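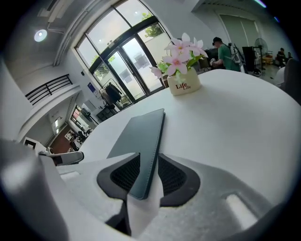 5. What the break room survey can and cannot show

The claim that artificial plants calm people at work rests on fewer studies than the number of citations suggests. Most papers in the area trace back to the Cletmont report, which asked office staff how relaxed they felt before and after a set of decorations was brought in. Staff knew what had been changed and who had paid for it. Under those conditions a rise in reported calm is hard to read, and the report's authors spend one paragraph on the problem before moving to their recommendations.

Our own data are better in some ways and worse in others. We collected 339 forms at five workplaces in June, of which 188 were complete enough to use. The rest lacked either the time of day or the second calm rating. We tested whether the missing forms came from one shift more than another and found no clear pattern, but with losses this heavy we would not lean on that result. Turunen and Ahonen, working with the Nornine questionnaire, report almost no missing answers. They also handed out the forms in person and waited while people filled them in, and we suspect this had a price of its own.

The decorations were ordinary ones. Figure 3 gives the typical case, a small cream-colored pot of artificial pink flowers toward the far edge of a round white table. We mention this mainly to make clear how weak the treatment is. A person who sits down to eat, reads messages and leaves may well not look at the pot at all, and nothing in our forms tells us whether they did.

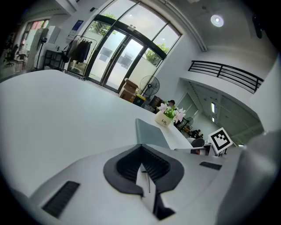

Differences between workplaces were larger than any difference we could tie to the flowers. At Hyvönen, calm ratings were high in both conditions. At Jornska they were low in both, and staff there wrote at length about the noise from the corridor. Once workplace is included in the model, the effect of decoration shrinks to a size that we would not notice in daily life, and its interval includes zero. Caruso (personal communication) has argued that the average hides a real benefit for people on long shifts. That may be so – but the long-shift group was not planned in advance, and we found it only after splitting the sample up to five different ways.

Langat's objection is more serious. She points out that a single rating after a short break may be measuring the food, the company or simply the fact of sitting down. We agree, and we cannot rule it out with the present design. A version with the rating taken an hour later would help, though it would probably lose even more forms.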